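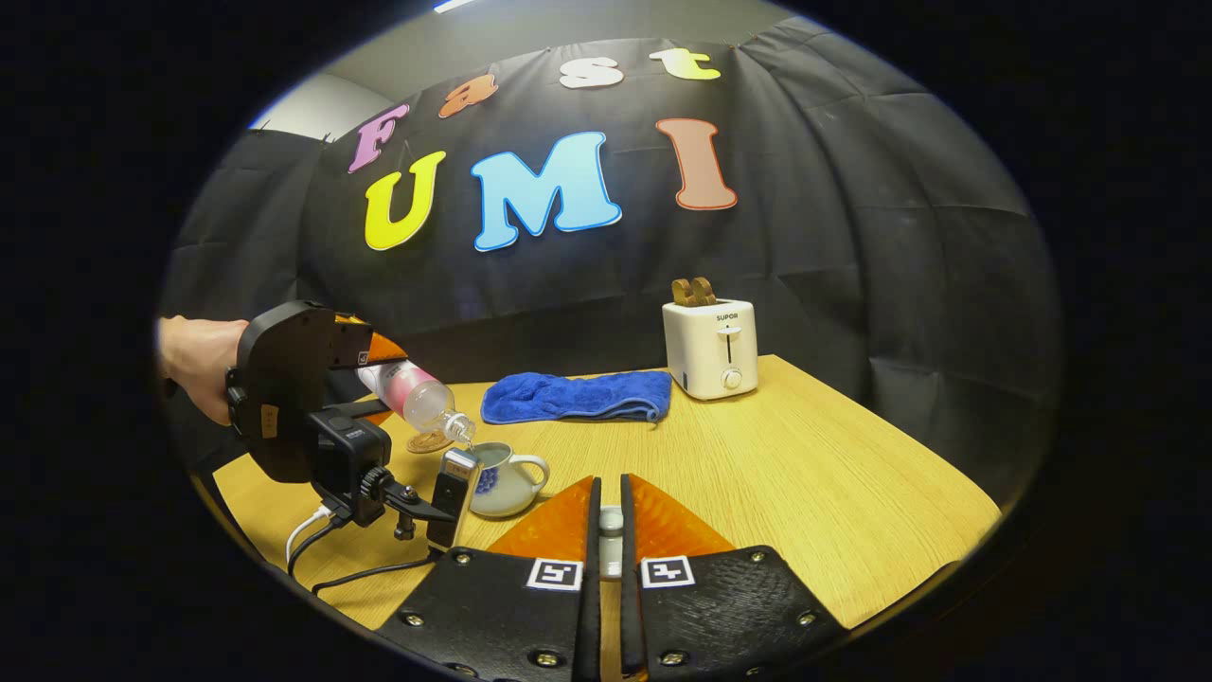

Nel Small Pitcher, White with Blue Floral Print
Zatelell Tableware

The Nel is a small table pitcher with a rounded body and one curved side handle. The body is white, with a blue floral print on the front. Typical uses are water, milk, cream and salad dressing.

Specifications
Capacity to rim: 300 ml
Recommended fill: 200 ml
Handle: curved, single
Finish: glazed inside and out
Dishwasher: top rack, up to 60 °C
Microwave: yes, reheating only
Oven and stovetop: no

Filling
Set the pitcher on a level surface and pour slowly from a bottle or jug. Stop at the recommended fill. Above that level the pitcher can be carried, but it will spill when tilted quickly. Let hot liquids stand for a few minutes before filling a pitcher that has come out of the refrigerator.

Table protection
The foot ring is unglazed and can mark soft wood finishes if dragged. A round cork coaster works well under it. Coasters and microfiber towels are sold separately.

Cleaning
Wash before first use. The print is under the glaze and tolerates ordinary detergent, but steel wool will dull the surface over time. Dry the foot ring with a cloth before storing - it holds water longer than the glazed parts.

Ordering
Item 26 in the Laltidano series. Sold singly, boxed. Orders ship from the Oststead warehouse. The next production run is planned for November.

Product questions: Rawan Qudah, customer desk
Page updated 12 August 2026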